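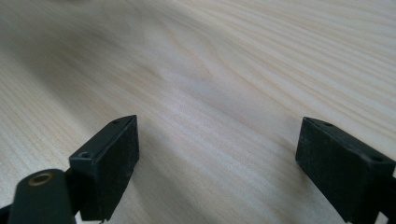 Pale wood, fine grain, and that big soft swirl toward the middle of the tabletop.

I went to the Lombridge open day to look at chairs and came home talking about tabletops, so my family has been very patient with me this week.

Lombridge is a furniture workshop about a half hour past the old Cuervo rail yard (take the second exit, the first one dumps you at a car wash). They open the doors twice a year, in spring and again in October, and I'd missed it both times last year. This time I signed up early and got into the 31-person morning group, with coffee and a slightly stale cinnamon roll thrown in!

We started in the lumber room, and oh, the smell. If they sold that in a jar I'd have bought two. Our guide was Kanako Honda, who has been finishing tables there for years and talks fast, with her hands going the whole time. She had us run our palms over a few boards with our eyes closed and guess which one had been sanded the longest. I got it wrong. So did the man next to me, who had told us in the parking lot that he builds his own cabinets.

Then came the tabletops, and that's where I got stuck. I always thought of light wood as kind of plain, the thing you pick when you can't decide. But get your nose down near it and there's so much going on! The lines run close together on a slant, and then they start to bend, and you get this wide arch sweeping across like the edge of a growth ring. Over toward the bright side the grain goes nearly white with thin beige lines in it. I moved my head back and forth for ages watching it change with the light, and a lady behind me finally asked if she could have a turn.

Kanako told us they lay out the boards for each top before any cutting gets done and shuffle them until somebody likes the pattern. Their longest dining model, the Drirnatska, is 77 inches, and she said one of those once took a whole afternoon of shuffling. I believe it. I can't pick a paint color in under a month.

The finishing room was the short part of the tour, just a look from the doorway while they talked about drying times. They let a coat sit for 48 hours before the next one. I asked about water rings (three kids, I have to ask) and got a good tip: wipe along the grain and skip the spray cleaners.

The shop at the end had a few seconds at 30 percent off. I did not buy a table. I bought a cutting board from the little Clurelex line and a can of wax, and I've already measured the dining room twice.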